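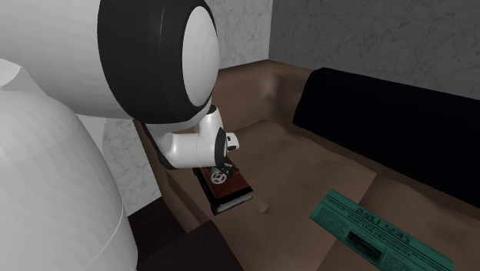

*Smooth white and glossy black, close up.*

## Living room care, the slow way

Updated 3/11/21

Every spring in Ferthorpe the sun comes back around to our front windows and I get a good look at what winter has done to the living room. Crumbs, cat hair, a sticky patch I'd rather not think about (it was jam, I'm nearly sure). I used to do the whole room in one heroic day and be cross by supper. Now I start in March and finish by May, and I'm much nicer to live with!

**Sofas and chairs.** Vacuum before you put anything damp near the fabric, or you'll be rubbing mud into it. Use the brush end on the seats and the skinny nozzle down the back and sides. Then look for the care tag, which is usually under a cushion. W means water-based cleaners are fine, S means solvent only, and X means vacuum it and leave it alone.

For a W fabric I mix 5 drops of plain dish soap into 600 ml of lukewarm water, swish it up, and use mostly the foam. Dab with a white cloth, from the outside of the spot toward the middle. Try it first somewhere that never shows, and let that patch dry completely before you decide. Colored cloths can bleed, and I have a pink armrest to prove it.

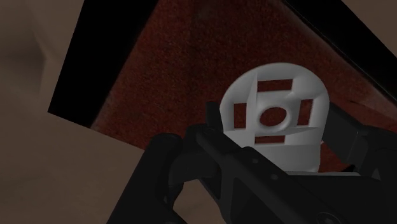
**How long should I leave baking soda on a rug that smells musty?**

Overnight is best if you can keep feet and pets off it, but a couple of hours will help. Sprinkle it thinly, work it in with a soft brush, and vacuum slowly in both directions.

**Wooden tables.** Dust with a barely damp cloth, following the grain, and dry it right behind you. White cup rings are often just moisture in the finish. Lay a clean cotton dish towel over the ring and press with a warm, dry iron for a few seconds at a time, lifting to check. Stop as soon as it fades. Dark rings have gone deeper and usually need refinishing, so don't keep ironing and hoping.

**Trays.** I'm a great believer in a tray for drinks and snacks, even for grown-ups. Pick one with a raised lip, and glue a bit of felt underneath if it's going to live on a table. Wash it before it goes away, too, as dried tea is a misery to shift.

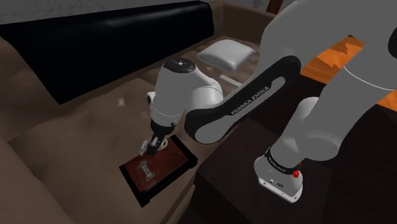
*Brown sofa, with a small dark tray on the seat.*

Cushion covers can go in on a cold wash if the tag allows it. Zip them closed first, and put them back on while they're just the tiniest bit damp so they stretch to fit. Leave the cushions standing on edge until everything's dry.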